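This folder goes with the Kitix household odds-and-ends set, the small one, the one we all still call "the bathroom drawer" even though half of it came from under a kitchen sink. If you've landed here looking for the big Chiriac list of tools and hardware, that's a separate folder, and you'll want to go up one level and over.

# Kitix odds and ends

## What's in it

Ordinary things, and mostly cheap ones. Gheorghița Ene did the first round of shopping in June with a simple rule: if you'd find it in a friend's home without remarking on it, it could go in the basket. So there are hairbrushes, bottles, little balls, cubes, dish scrubbers with handles, and a good many other bits that live in drawers and never get sorted. The full list has 23 entries. Of those, 15 are what we call regulars (they go into nearly every mix) and the rest rotate in and out as people get tired of looking at them.

We like this set because the things don't match. A scrubber has a soft end and a stiff end. A clear bottle can be surprisingly hard to spot against a plain background, and a ball won't stay where you put it, so please don't write down its position until everything else is in!

## How the bins are filled

Everything goes into open gray bins, and we tip things in loosely, without lining them up. Zulmira Cunha wrote the first version of these notes and I've kept her order, with a few words of my own:

- Start with the longer things, such as brushes and scrubbers, and let them land however they like.
- Bottles go in next, empty and with any paper labels soaked off.
- Cubes, balls and other small pieces go in last.
- If something ends up leaning in a corner, leave it there. Corners are half the fun.

A full mix is 14 things at most. We tried 20 for a while and the bins got so crowded that the small pieces simply vanished under the rest, and I spent more time digging for the cube than anything else.

## Names and colors

Each thing has a short everyday name in `names.csv`, and a color column next to it. The colors are what a person would say out loud, so "pink" covers everything from candy to nearly purple, and "green" covers the scrubber sponges even where there's a browner layer in them. Zulmira and I went back and forth on this for most of an afternoon. If you disagree with a color, add yours in the `also` column and leave the first one alone, please.

## Care

Wash the scrubbers in warm soapy water and let them dry all the way before they go back. Pull the hair and lint out of the brushes (a comb works nicely). Bottles should be wiped, since fingerprints show up on clear plastic more than you'd think. Anything cracked goes to Gheorghița, who keeps the spares in the Delia cupboard, second shelf.

## Still to do

- Replace the two bottles that lost their caps.
- Merge the old Premis names into `names.csv`; a few are still spelled differently.
- Find a second ball with a speckled pattern, as everyone seems fond of the one we have.

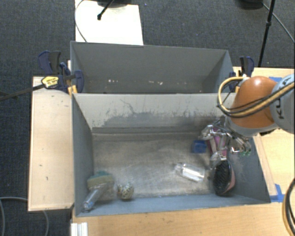 *Front bin with the hairbrush, clear bottle, blue cube, scrubber and speckled ball.*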